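Long white table, cables hanging under the front edge
Small Office & Workroom forum > Furniture and desks

nidia_z
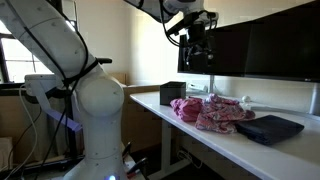 How do you keep the cables off the floor under a long white table with metal legs?

octavio.r
Screw a wire tray to the underside, near the back edge, and put the power strip inside it. After that only one cable must go down to the wall. I have the Disel tray, 75 cm long, and I am content with it.

nidia_z
Thank you, Octavio. My power strip is now on top of the table, near the wall, and I would like to keep it there because I change plugs often. Can the tray still help me?

octavio.r
It helps a little. But a strip on top takes space and collects dust. Mine was on top for 11 months and I was cleaning it all the time.

flatpack_lena
I don't agree with Octavio. If you change plugs every day, crawling under a table is terrible for the back. Leave the strip on top and use hook and loop ties along the crossbar of the frame. I bought a pack for 5 dollars and half of it is still in the drawer.

octavio.r
Lena, I don't crawl. The tray is open on the front side and I reach it from my chair. But I accept that my table is not so deep.

nidia_z
Mine is the Flemberg, I think the deep one. I am also afraid to drill in the tabletop. Is it solid inside?

mr_gusset
Flemberg tops are hollow in the middle, at least the older ones. Use short screws and stay near the edge, or buy a tray with clamps. Landow makes one with clamps. Check the thickness of your top first, mine did not fit and I had to send it back.

flatpack_lena
Another vote for no drilling. The ties cost almost nothing and you can remove them if you move out.

nidia_z
The ties I can try this evening. One more small question, please. What do you use to wipe a white top? I have a pink cloth and it is good for dust, but coffee rings stay.

octavio.r
Warm water with one drop of dish soap, then a dry cloth. No powder cleaner, it makes the surface dull.

mr_gusset
Baking soda paste for the rings. Never had a dull spot from it.

octavio.r
I had. On an Arboleda desk, next to the keyboard, and it is there until today. Please try it first on the underside.

nidia_z
I will start with the soap. For the cables I go with Lena's ties, and if they fall down again in September I will buy the clamp tray.

flatpack_lena
Pull them snug but leave some slack near the plugs.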